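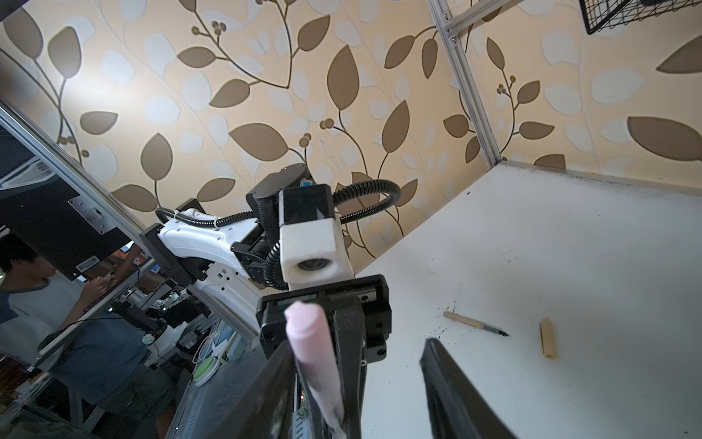
Milan Maes asked whether pens and markers belong on a safety checklist at all, and my answer is a big yes! A cap left off overnight means a dead marker and, often enough, a stained sleeve. So they stay in, right between the table surface and the wall covering.

Pen and marker table, inspection checklist
Site: Vokura, unit 42
Date: Saturday, September 7, 2024
Checked by: Omolara Aliyu

1. Table surface clean
Needs work. Dark crumbs and smudges on the white top. Wipe with a damp cloth, then dry. I love a white tabletop for this job because it hides nothing, but it does want wiping every single day.

2. Caps matched to pens
Look at color first, then try the fit. Light wood pens go with the light brown caps. Press until it clicks, and don't force one that's tight.

3. Loose caps
Comment: stand them up on the open end. They don't roll that way, and you spot them right away from the door. Great habit, please keep it going!

4. Uncapped tips
Point them away from the edge you're working at. Anything uncapped at the end of the shift goes in the Bergmann tray, not in a pocket.

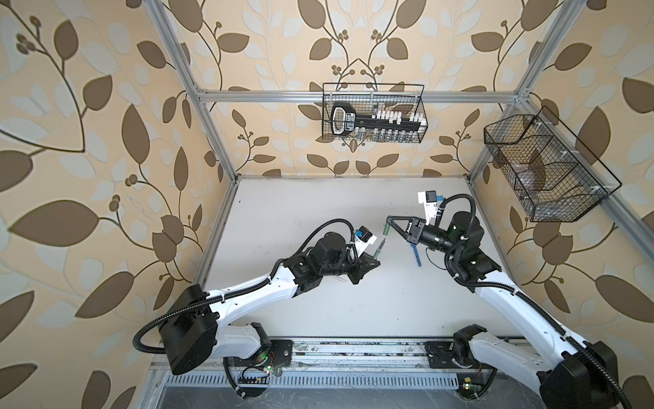 Item 5: green marker and its cap; blue marker on the tabletop.

5. Markers
Cap straight on, never at an angle, or the rim splits. Old stock from April (box 162) had 7 split caps, so pull any that are left and write them up on the Flasa sheet.

6. Strays on the tabletop
Every marker back in its slot before lights out. Lying flat is fine during work.

7. Wall covering
Check for ink at table height. The big brown leaves are gorgeous and I'd hate to see green dots on them. Dab, don't rub, and test the cleaner in a corner first.

8. Cleaner and cloths
Jusatix bottle closed, label facing out. Cloths restocked. Pass.

Result: pass with one fix, item 1. Recheck on the next round, form 331. Really nice work on the caps, everyone. O.A.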